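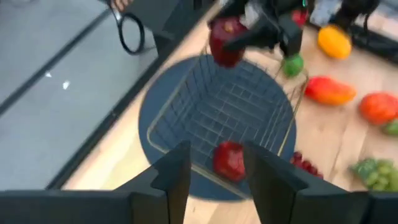
Fruit That Will Outlive Me

May 25, 2020

I have become a person with opinions about a fruit basket. I did not plan on this. In November I was a normal adult who kept bananas on top of the refrigerator until they went black and then felt bad about them.

The basket is a gold wire one, from a shop called Wouters that mostly sells lamps. It cost 40 dollars, more than I have ever spent on the fruit that goes in it, and the fruit that goes in it is fake. I'll get that out of the way now. Apples, oranges, a lime, mangoes, grapes in two colors. It came in a sack from a Skerkach clearance table, and I said "those look pretty good" out loud in a store, to my own surprise.

My mother had wax fruit. It lived in a wooden bowl on the sideboard, and every visiting child bit the pear. The pear had a whole dental history by the time she got rid of it. I swore I would never own such a thing, and I kept that up for years, mostly by not owning a sideboard.

What I hadn't understood is that filling a basket is a job. You would think you could tip the sack over it and go have lunch. I tried this. Everything slid to one side and the grapes ended up at the bottom with their stems sticking out through the wire, like something trying to escape. So out it all came again, onto the table, and I started over like a grown man doing a puzzle for ages 5 and up.

Apples go first, I've decided. They're heavy-looking, they have good color, and they don't mind being sat on. The dark blue round mat goes underneath before you start. If you remember the mat afterward you have to lift the whole business with one hand and shove with the other, and you will lose a lime. Mine went under the stove and I had to get the yardstick.

Then comes the period where you have run out of obvious moves and just look at what's left.
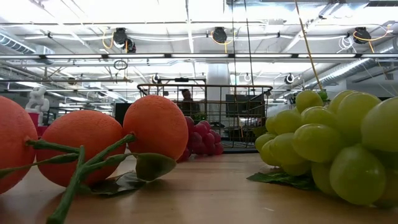 Oranges and grapes, still waiting for a seat.

The oranges are the best of the lot, I think. Somebody went to the trouble of giving them dimples. They won't fool anyone who picks one up, but nobody picks up your fruit without asking unless they're family, and family already knows what I'm like.

The leaves are another matter. I don't know who at the factory decided that grapes needed that much greenery, but they had strong feelings. I fold them under. A friend tells me they should be on top, peeking out, "for life." I've tried them on top. It looks like the basket is growing a salad.

Grapes go on last and they go over the front. I resisted this because it's what they do in paintings, with a dead pheasant next to it, and I don't have the drapes for that. But grapes laid flat on top look like a lid. Let them hang over the rim a little and suddenly the thing has a shape. Green in front, red up behind. I did try it the other way around and the red ones disappeared into everything else.

Putting it all in took me longer than I'd like to say, and then I took half of it out and moved the lime. The lime is the hard one. It wants to be on top and it should not be allowed. Tuck it behind an orange so there's a bit of green back there, and walk away.

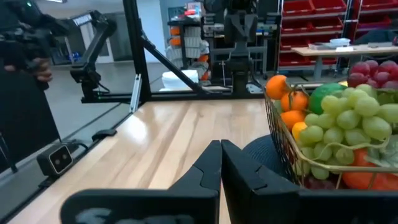
Damian Duda wrote in after my last post to say that I was going about it all wrong and that oranges should never be grouped. "Spread them out, one per side," he wrote. "Put them together and it looks like a grocery display. Also buy a real lemon and hide it in there. It makes the whole kitchen smell right and people stop checking."

I have thought about the lemon more than I want to admit. My worry is that I'd forget which one it was. As for spreading out the oranges, I tried it for an evening and the basket looked nervous, so they're back together and they're staying there.

Next up is whether to dust it. Mokance makes a little brush for this kind of thing, apparently, and I am not going to buy it. I'm going to use the paintbrush I already have and complain.

Search this blog Go

Contact | Copyright 2020 Imuncombe, all rights reserved | Back to top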